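Hilo sobre el taller de robótica de Nenatholm, que me lo habéis preguntado varias veces y me da pereza contestar por privado.

Contexto: curso de máster, proyecto de grupo, dos brazos y una báscula de cocina. La tarea es pesar legumbres con una cuchara. Sí, legumbres. Llevamos desde julio.

El enunciado decía "dosificación bimanual con realimentación de peso". Suena a planta farmacéutica. Luego llegas al laboratorio y hay una bolsa de alubias y un bol.

Primera pega: lo de "bimanual". En casi todo lo que he visto trabaja un brazo y el otro espera con la pinza abierta. Pregunté en clase qué aporta el segundo. Me dijeron que está previsto para sujetar el bol. Previsto.

Segunda pega: la realimentación. La báscula no está conectada a nada. El brazo no sabe cuánto pesa lo que ha echado, lo sabe el alumno que mira la pantallita y lo apunta en una hoja. Si eso es cerrar el lazo, mi abuela cerraba lazos los domingos.

Grabamos 343 demostraciones a mano, por turnos. Descartamos 42 porque alguien soltó la cuchara antes de tiempo o porque se fue la luz. De las demás salió el modelo que ahora enseñamos tan contentos.

Y funciona, ojo. Con la misma cuchara, el mismo bol y la misma mesa. Chrysoula Michailidis (mi compañera de grupo, mucho más paciente que yo) probó a girar la báscula un poco y el brazo se fue a vaciar la cuchara al aire. Media tarde recogiendo alubias del suelo.

En la memoria, eso aparece como "sensibilidad a la pose inicial". La frase es mía, lo confieso.

El grupo de al lado usa Katico, un planificador de los de toda la vida, sin aprender nada. Le dices dónde está el bol y va al bol. Es feo y lento, y en las pruebas internas nos ganó. En la presentación le dedicamos una línea.

Zdzisław Cieślak, que nos tutoriza, sostiene que comparar así es injusto, que lo nuestro generaliza y lo otro no. Le pedí que me enseñara una sola cosa a la que generalizara. Quedó en mandarme una gráfica. Sigo esperando.

Me contestan por ahí que soy un cenizo y que hace unos años esto era impensable en un aula. Puede ser. También era impensable gastarse el presupuesto de medio curso en mover una cucharada de un bol a otro.

Lo que sí me llevo: calibrar, desmontar una muñeca sin perder tornillos, leer registros a las tantas. Para eso el taller vale la pena y lo recomendaría. Lo que no recomiendo es creerse el título del proyecto.

El 12 de nota que nos piden no lo veo claro (puntúan sobre 15, no preguntéis). La demo final consiste en tres pesadas seguidas sin que nadie toque la mesa. Hasta ahora hemos encadenado dos.

Si alguien ha pasado por algo parecido con piezas que no sean siempre las mismas, que me escriba. Con arroz, con tornillos, con lo que sea. Vídeos sin cortes, por favor, y a velocidad normal.

Dejo una de la mesa, con la cuchara sobre el bol, y cierro el hilo por hoy.

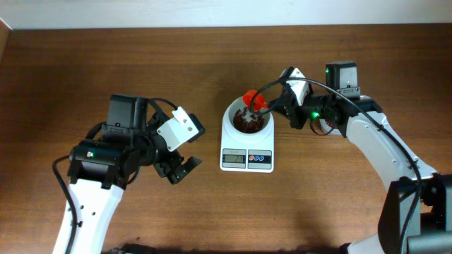

Nenatholm, 8 dic 2022

Añado, que ya lo están preguntando: la cuchara roja es la única con la que sale. Con la metálica no hubo manera.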